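# About Losto

Losto is a small practice for people who sleep badly. We are in Lollach, on the first floor above the pharmacy in Todorova Street, and we have been working here since one rainy November when the heating was not yet connected and our first clients kept their coats on.

We don't sell pillows, mattresses or drops. We teach a course, we talk with people one by one, and when we believe that a doctor should look at somebody, we say this at once and write a short letter which the person can take with them.

## How it began

Teodora Gashi worked many years as a nurse on night shifts. When she changed to day work she expected to sleep like a child, and for a long time she lay awake until four in the morning. She tried what everybody tries: hot milk, a new blanket, going to bed at eight o'clock. The early bedtime made it worse. Later she trained in sleep counselling and found that much of the advice given by kind friends is the opposite of what a bad sleeper needs.

She started with one evening group in a borrowed classroom. Haris Kolev came to that group as a participant, and the next year he came back to help with the office. He still answers the telephone, so if you call us you will most probably speak with him first. He knows how it is to look at the clock the whole night and you don't need to explain it to him.

## The Biduvier course

Our main work is the Biduvier course. You come to the practice for an evening session every week, and each session lasts 60 minutes. Between the sessions you keep a sleep diary. It is one sheet of paper, and you fill it in after breakfast, never during the night.

In the first part of the course we only look. When do you go to bed, when do you get up, how long are you lying awake, what do you do in the evening. Many people want to change everything on the first day and we ask them to wait. After this we make a plan for your hours in bed, and for most people this means going to bed later than they would like. It is a hard part of the course. You may feel more tired for a while, and we talk openly about driving and about work with machines before you begin.
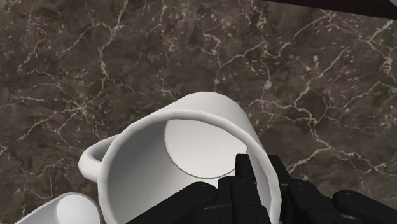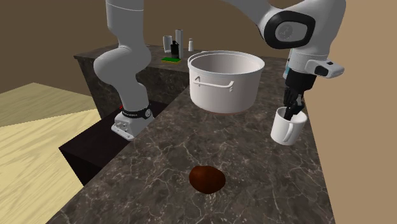

The evening drink is a subject which takes up more time in our groups than we had planned. People write "one tea" in the diary, and then we ask how big the tea is and when it was finished. A white mug like the one on the dark marble worktop is a good thing to bring into this discussion, as everybody has something similar in the kitchen cupboard, and very few know how much it holds. So we ask you to fill your own mug with water at home, pour it into a measuring jug and write the result on the diary sheet. With coffee we look at the hour as well as the amount. We do not forbid it. Some people stop after lunch and notice a difference, others notice nothing, and then we leave the coffee in peace and look somewhere else.

Snoring, restless legs and strong pain in the night are things we don't treat. If you have stops in your breathing which your partner can hear, please see your doctor before you book with us. The same is valid if you take sleeping tablets: do not reduce them by yourself because you have read our page.

## Who works here

**Teodora Gashi** leads the practice and teaches the evening groups. She also makes the first conversation with every new client.

**Edin Babić** is a psychologist. He sees people for single appointments, mostly those who wake up at three with their thoughts already running. He works in Bosnian and English.

**Radka Begović** looks after shift workers - bakers, drivers, hospital staff. Their course has a different timetable and a different diary, which she has drawn herself and changes all the time. If you receive a version with pencil corrections, it is the newest one.

**Jasmina Omerović** teaches relaxation. Her room is the one with the mats at the end of the corridor, and it is the warmest, so please wear something light.

**Haris Kolev** is in the office.

## Coming to us

The first conversation is free and you don't have to decide anything on the same day. You may bring your husband, wife or a friend, and often they have noticed things that you cannot know while you are asleep. If you already kept some notes about your nights, bring them also, even when they are untidy.

We have two group rooms, and the smaller one is used for single appointments in the morning. The stairs are steep and there is no lift. If this is difficult for you, please tell Haris and we will meet you in the consulting room behind the pharmacy, which we may use on request.

When you must cancel, we ask you to let us know three days before, so that another person can have the place. The office is closed at lunchtime, but the answering machine is working and Haris listens to it every afternoon. Please say your telephone number slowly, and twice.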